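Intermittent shutdown under load, Mosoti desktop
Status: Closed
Category: Hardware / Power
0 shares · 14 comments

Reported problem
Machine powers off without warning during long exports in Drurkden. No blue screen, no memory dump. Fans stop, power light goes out, and the unit will not restart until the rear switch has been off for 60 seconds. Light office work does not trigger it. First seen in January, now happening on most exports.

Initial checks
Event log shows only the unexpected shutdown entry at the next boot. Nothing in the two minutes before it. Memory test, four passes, no errors. Drive health normal. Moved the unit from the power strip to a wall outlet on a separate circuit. Shutdown repeated at 52 minutes into the export.

Temperatures logged every five seconds over a full run. Processor reached 71 C and stayed there. Nothing in the log suggests a thermal trip. Firmware thermal limit is at the default value and was left alone.

Fan check
Processor fan held at 2,000 rpm with the profile locked. Shutdown still occurred. Rear fan readings steady.

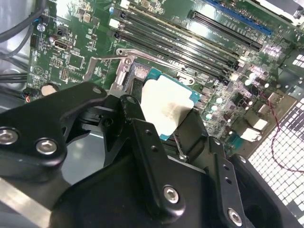 The next step was to rule out the front panel. A shorted power button can look the same as a supply fault. Disconnected the power switch lead from its header, started the board from the service menu on the network port, and ran the export again. Shutdown at 38 minutes. Front panel ruled out. Lead reconnected.

Load test
Ran the Holero load tool with processor and graphics tests separately, then together.

Processor only: 90 minutes, no fault.
Graphics only: 90 minutes, no fault.
Both: shutdown after 11 minutes. Wall meter read 287 watts just before the cut.

The supply is rated well above that figure. A cut at this draw, with a lockout until the rear switch is cycled, matches the over-current protection tripping early.

Resolution
Replaced the supply with a Gollilora unit of the same rating, using the cables packed with it. Old modular cables were removed and bagged with the old supply. Do not reuse them; the pinout on the supply side is different.

Combined load test repeated for four hours with no fault. Three full exports completed. Event log clean.

Follow-up
Reporter asked if the fan profile should go back to automatic. Yes. It was locked only for the test and has been reset. Reporter also asked about the partial export files left in the output folder. They cannot be resumed and can be deleted.

Old supply tagged for return. Ticket closed at 4:40 p.m.

14 comments
2 people found this helpful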